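Print this page | E-mail to a friend

About Koltlow

We make hand-held grippers for people who teach robots by showing them how a job is done. Firouzeh Bagheri built the first 2 at her kitchen table in Waltby, and we've been hooked ever since! There are now 928 out in labs, schools and garages, and we still love hearing what folks pick up with them.
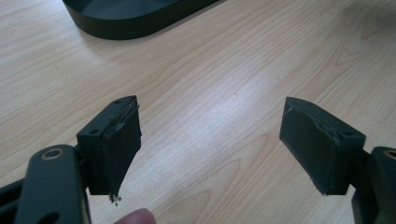
Koltlow gripper, jaws open, with well-used pads.

Pads take a beating, so our Bowen service kit comes with 2 fresh ones and costs $95. Send your gripper in or swap them yourself (we're happy to talk you through it).

Shared 2 times | 0 comments

This site uses cookies. OK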